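怎么自己动手测一台"会干活"的双臂机器人:别看演示,看装配

先把话说在前头:我不太信"机器人马上就能进车间、进厨房"这种话。每隔几个月就有人转给我一段视频,机器人叠衣服、拧螺丝、端盘子,配乐激昂,剪得飞快。问一句"剪掉的部分有多长",对方多半就不说话了。

所以这篇教程不教你怎么让机器人干活,教你怎么判断它到底能不能干。适合谁看:小工厂里被老板派去"了解一下自动化"的人,学校实验室里要写验收报告的人,还有打算掏钱买家务机器人、想先冷静冷静的人。

我用的是装配任务。家务也能测,但叠毛巾这种事,叠歪一点你说算成还是不算成?吵半天没结果。装配好判断,轴进孔了就是进了,没进就是没进。

你需要准备的东西

一块底板,颜色和零件要分得开。几个大小不一的圆柱和销子,一两个带孔的小板,再来一个齿轮形状的东西。零件不用买贵的,自己打印也行,公差先放宽,后面再收紧。桌面铺一层深色的垫子,防滑,也省得反光把相机弄糊涂。另外要一个计时器、一张表格、一支笔。表格一定要手写,我吃过亏,电脑上填的记录事后总有人想"修正"一下。
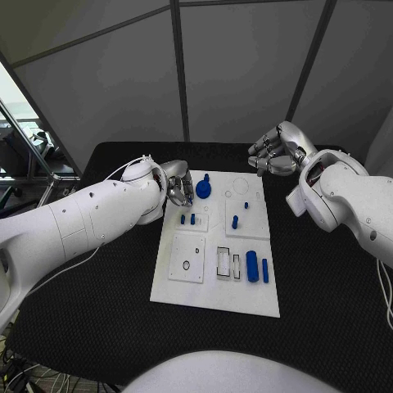 阅读时间:约8分钟 | 分类:动手测试

蓝色零件配白色底板,机器视觉认起来省力,这一点得记在账上。真实车间里的零件常常是灰的、油的、混在一个盒子里的。您家洗碗池里的东西更不用说。第一轮可以用这种友好的配色,但报告里要写清楚,不然读的人会以为它什么颜色都能认。

第一步:把"成功"写下来

开机之前写,写完让对方签字。比如:销子插到底,用手指轻推不晃,底板没有被带着移位,零件没有掉到桌外。四条全满足才算一次成功。

Forley的销售当时跟我说,他们的标准是"末端到达目标位置"。我说那不叫装配,那叫指了一下。后来他同意按我的写,脸色不太好看。

第二步:固定位置先跑一遍

所有零件都放在标记好的位置上,底板上画几个圆圈做记号就够用。这一轮只看最理想的情况。如果理想情况都跑不顺,后面不用测了,大家早点回家吃饭。

注意看手指接触零件之前那一小段。好的系统会减速,手指收拢的幅度和零件粗细对得上。差一点的系统不管抓什么都是同一个动作,抓粗圆柱还行,轮到细的就把它碰倒了。粗细两种圆柱挨着放,这个毛病很快就会露出来。

第三步:挪一点点

把每个零件往旁边挪一个指甲盖的宽度,再转个小角度,别的都不动。很多演示就死在这一步。我在Sesteck那台样机上做的时候,第二步几乎挑不出毛病,第三步它对着原来的位置认认真真抓了一把空气,然后很有信心地往孔里插。

这说明它是在背动作。背动作也有用处,流水线上用了几十年了,只是别按"智能"的价钱卖给我。

第四步:让两只手真的配合

双臂机器人贵就贵在双臂上。可你仔细看那些视频,多数时候一只手在干活,另一只手悬在旁边等着。要测配合,就安排一个非两只手不可的任务:一只手按住小板,另一只手往里插销子;或者左手把零件递给右手,空中交接。

把两只手各自的工作时间分开记。如果其中一只手大半时间闲着,那你买单臂的就行,省下的钱够请人吃很多顿饭。

第五步:捣乱

等它快要抓到的时候,用一根长杆把零件拨开。请务必用长杆,手不要伸进机械臂的活动范围,急停按钮旁边要站一个人,测试开始前先按一次,确认管用。

看它的反应。停下来重新找,好。停下来报警等人,也可以接受。照原计划继续往下插,扣分。Tudur Nicholas负责我们这边的急停,第一天他按得比我预想的勤快得多。

第六步:数次数,算人工

这是教程里最枯燥也最要紧的一步。我们从August开始,前后一共做了701次尝试,按第一步写的四条标准,成功的是358次。刚过一半。厂家自己的宣传册上没有这种算法,他们只挑了连续顺利的一段。

比成功率更难看的是人工介入。每次失败之后,总得有人过去把零件扶起来、放回原位,有时还要重新标定。Muthoni Mollel在表格上专门加了一栏,叫"人做了什么",填得密密麻麻。有3次连底板都得重新摆,还有2次是整机重启。我建议您也加这一栏。自动化省没省人,答案全在里头。

她自己上手装过一整板零件,一边装一边跟我聊午饭吃什么。那台机器还在找第一个销子。

常见的几种说法,怎么应付

"再训练一阵就好了。"可以,请他写明训练多久、用多少数据、由谁出人,到期按同一张表重测。

"换个手就好了。"那就换了再来。手指多不等于手巧,我见过Tarar一个两指夹爪,干起插销子的活比好几只五指手都利索。

"实验室环境和现场不一样。"这话没错,可现场通常更糟。光线会变,地上有线,旁边有人走来走去。

"家务比装配简单。"这话我最不同意。装配的零件好歹是硬的,形状固定。袜子有固定形状吗?塑料袋呢?煮过的面条呢?装配这关过不稳的机器,我不会让它碰我家的碗。

那到底能不能用

有些活现在就能交给它。位置固定、零件结实、失败了也不心疼、旁边本来就有人看着,四条都占的话,可以试一个工位。Stalleck的一个朋友就这么做的,只让机器上料,插接还是人来,用到现在没拆。

要是有人跟您说整条线或者整间厨房都能包下来,就把这张表打印出来递过去,请他当着您的面从第二步做起,不许剪辑。做到第三步的时候记得看看他的表情。

表格栏目我按顺序列在下面,照抄就行:

序号
任务名称
零件是否挪动过
左手用时
右手用时
四条标准各自是否满足
人做了什么
备注(包括骂人的话,事后再删)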